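How to hand off a boring pick job without losing your people

I run the kitting bench at Plotari, where we pack school supply sets, up to 4000 a week in May. Last year we started moving the pen-and-pencil step over to a robot cell, and I got plenty wrong, so I wrote down what I'd do now.

First, ask the packers which items they hate. Ours said skinny ones, no contest! Then have those same packers do the pick with the hand-held gripper, on the clock, at full pay. Start with 12 picks of one item and look them over together before you go any further.

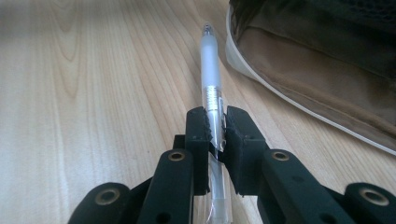 Grip position is where your packers know more than the integrator does. Imelda Tiongson has been on the bench for 7 years and she had opinions (so many opinions) about where to hold things. With a mechanical pencil, try closing the jaws a little below the ribbed grip section, and watch that you don't squash the clip. Check the pads too. When the inner edges get ragged like these, put new ones on your list.

Next, settle the job question early. I waited until a Thursday meeting when everybody had already heard rumors, and Wai-kit Tu asked me flat out if he was training his replacement. Have a real answer. Ours was that two packers moved to cell checks with a raise, and the night shift got smaller as people left. Some folks still don't love it.

Run your first 1000 sets with a person at the cell the whole time, and let that person hit stop without asking you.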